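Re: Finger stroke for round objects
21 October 2018, by Weidong Xue
Print this message | E-mail this message

Dear all,

On 19 October Alois Leitner wrote:
> We have two parallel grippers at Farkham and must choose one setting
> for both arms. My colleague wants to limit the opening so the fingers
> do not hit neighbouring objects. Has anybody compared this with the
> full opening on round things, such as balls and cups? And did you
> keep the Ehlers controller or change to the one from Tatmont?
> Alois

Dear Alois, thank you for the question. We made such a comparison in March and are now repeating it with the two arms together, so I can tell you a little.

We did 200 grasps with each setting. With the limited opening we had 48 failures, and with the full opening we had 20. Most failures were of the same kind: one finger came down on top of the object and pushed it over. With the limited opening there is very little room for an error of position, and our camera calibration is not perfect. For the ball the difference was small. For the tall light things, like a plastic cup, it was large.

About the controller, we kept the Ehlers. The Tatmont has the better manual, but it took us 2 days to get both arms on it and the wrist cameras lost their connection each time the emergency stop was pressed. Perhaps this is repaired in a newer version. I have also the Farico unit on my shelf, but I did not try it with two arms and I prefer to say nothing.

One small advice: divide the table with tape and write down in which cell each failure was. Our failures were nearly all in the far cells, and we would not have noticed it from the log files alone.

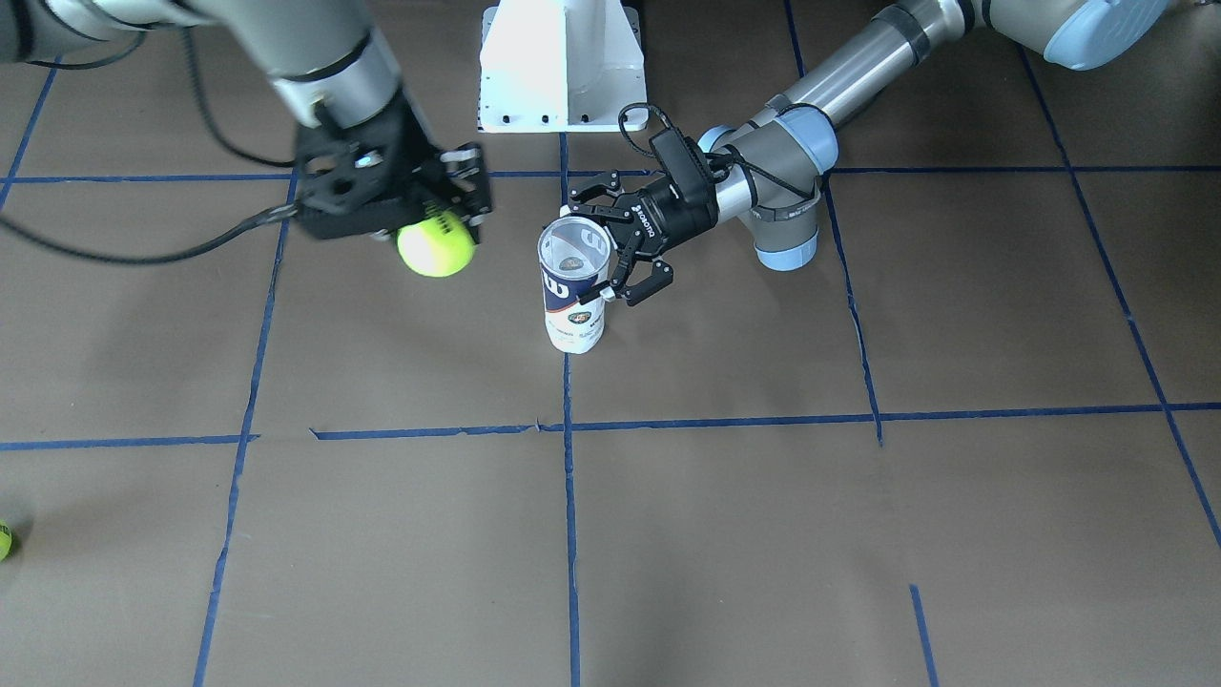 Both arms over the taped surface, with the two-finger grippers.
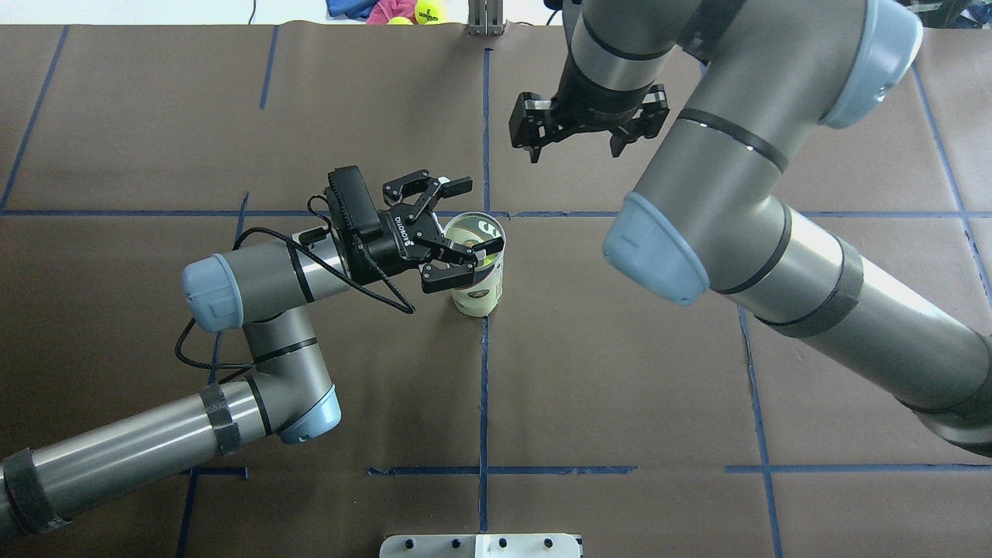

Is it necessary to calibrate again after changing the opening?

The calibration of the camera stays the same, but please check the height of the fingertips, as on our type they move along a small arc when they close. We correct this in the approach height and leave everything else as it was.

With kind regards,
Weidong Xue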